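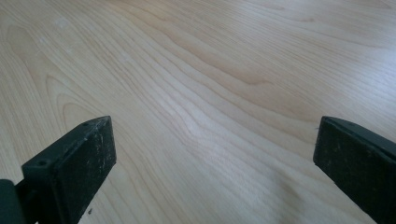 I used to wipe my table down with whatever was under the sink, and for a couple of years I got away with it. Then the finish went cloudy near my usual chair and I had to learn how to do this properly. My method takes 39 minutes, and most of that is waiting.

## What you need

- a bowl of lukewarm water
- dish soap (I use Firkus, any mild one is fine)
- two soft cotton cloths
- a little paste wax - mine is the clear one from Hutapea

## Washing

Put 5 drops of soap in the bowl, no more! Dunk a cloth and wring it out hard. Wipe along the grain, a small patch at a time, and dry each patch with the second cloth before you move on. Sticky spots get a warm damp cloth laid on them for a minute. Please don't scrape.

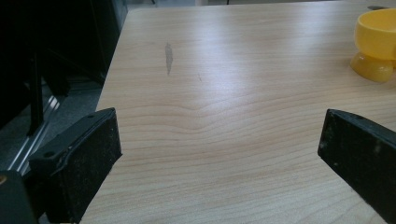 Let everything air out for 11 minutes before you even open the wax. I skipped this once and ended up with smeary streaks that I had to wash off and start over (so annoying).

## Waxing

Check first that your finish can take wax, and try it on the underside. Dab on a tiny bit, spread it thin, and go have a coffee. When it looks hazy, buff it off with a clean dry cloth - old T-shirts are great for this.

I do the wax in May and again before the holidays. The wash is every couple of weeks, or whenever my elbows start sticking.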